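Buy the Soil Before the Robot

Every November the growers' co-op in Udthorpe sets its equipment budget, and every November somebody brings in a brochure. Last year it was the Drastimlow seeding line. The year before it was a weeding cart. I have sat through enough of these meetings to have an opinion about the order in which money gets spent, and my opinion is that we spend it backward.

We pick the machine first. Then we look for a job that justifies it. By the time anyone asks whether it can work in our potting mix, the deposit is gone.

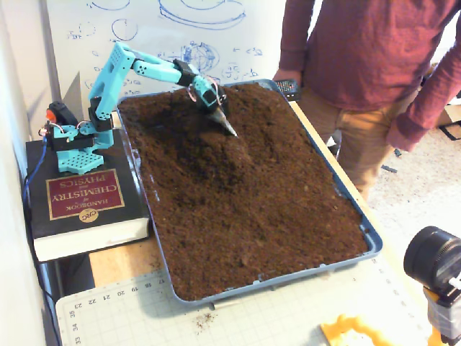

A budget for automation should start with a line for trials, and it should be the first line approved. I would put $459 there for a small operation like ours and not feel bad if all of it went to parts that ended up in a drawer. A printed arm can stand on an old chemistry handbook and push a metal point into a tray of soil, and that is enough to start asking what a tool has to do in dirt. You can change the tool. You can change the mix. If the idea is bad, you have lost a tray of soil and a few evenings.

Walter Mamani disagrees with me. He ran purchasing at Huamán for years and he thinks tabletop trials give people false confidence. A light arm over a tray is a long way from a bench that runs all day in a humid house, he says, and he is right about that. A trial can't tell you how a bearing holds up. It can't tell you what a service call costs when the nearest technician is 200 miles away.

But the brochure can't tell you those things either. What the trial gives you is a list of questions to put to the seller. How deep does the tool need to go? What happens when it meets a clump? Who cleans it, and how long does that take? When we talked to Brulladetti about their transplanter, we had none of these questions ready, and we came home with a quote and a free hat.

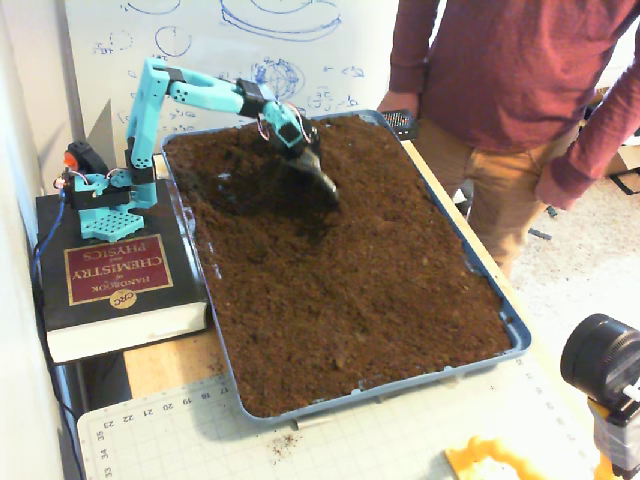

What belongs in the plan

The purchase price gets all the attention at our meetings. I would like to see the other costs on the same page. Spare motors and wiring. Bench space, which we are always short of. Training for at least 2 people, so that the whole thing doesn't stop when one of them takes a vacation. Cleanup, too. Soil gets out of the tray and onto whatever is next to it, even at tabletop size, and somebody's hours go into dealing with that.

Aníbal Cárdenas keeps our books, and he went back through the last few equipment purchases for me. His figure was that the extras came to up to 60 percent of the sticker price in the first year. None of it had been budgeted. It came out of the repair fund, and that's why the north door still sticks.
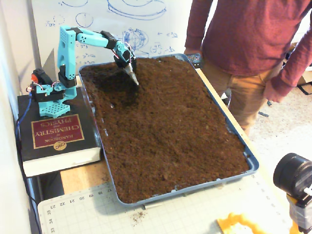 Tool tip in the soil tray, with the arm on its base plate.

I'm not against buying a big machine. Some of our work is dull and hard on the wrists, and I would be glad to hand it over. I would just ask that whoever brings the next brochure also bring a page of notes from a trial, with the soil we use and the tool we think we want. If the notes are good, I'll vote for the deposit.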